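Switching to one set of sheets

5 September 2026 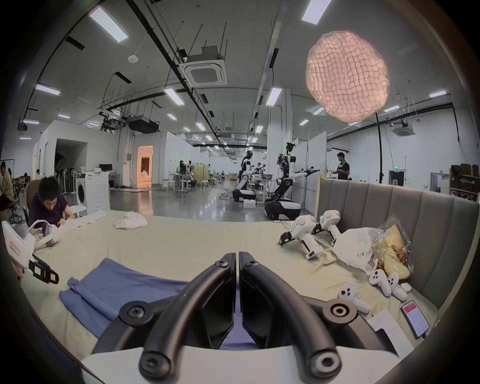
The beige sheet on the bed, with a folded blue garment laid on it.

I used to own a lot of bedding. Flat sheets from two apartments ago, pillowcases with no partner, a comforter that only fit the old guest bed. In May I got tired of the closet door not closing and went through the whole pile.

What I kept is two sets for our bed. One is on, one is in the wash or on the shelf. The rest went to the animal shelter in Sondlow, which takes clean sheets and towels in any condition. They don't take pillows or anything with down in it, so I had to make a second trip to the textile bin behind the library.

The sets are both pale beige. I went back and forth on white, but white shows everything and I don't want to use bleach. With both sets the same color, I can mix the pillowcases and it doesn't matter which one came from where.

I looked at linen first. A full set at the Valdebenito store downtown was $295, and that was the sale price. The fabric was nice but I couldn't make myself pay that for something I sleep on. I ended up with plain cotton percale from a smaller shop. It wrinkles. I don't iron it. If I pull it out of the dryer while it is a little damp and put it straight on the bed, most of the wrinkles fall out overnight.

A few things I have changed since then:

I wash the sheets alone. When I put towels in with them, the fitted sheet wraps itself around everything and the middle comes out wet.

I stopped using fabric softener. The first few washes felt stiff and now they feel normal.

I measured the mattress before I bought anything. Ours is deeper than the old one, and the old fitted sheets popped off the corners every night. I should have done this years ago.

I still can't fold a fitted sheet well. I have watched the videos. Mine goes into thirds, then gets rolled up and pushed inside its own pillowcase, and it takes up less room than the square version did.

Changing the bed takes me 20 minutes if I also vacuum under it. The closet door closes now. There is an empty shelf in there that I am trying not to fill, although the winter blankets are still in a tub in the garage and will need to go somewhere before it gets cold.

Posted in: Home, Laundry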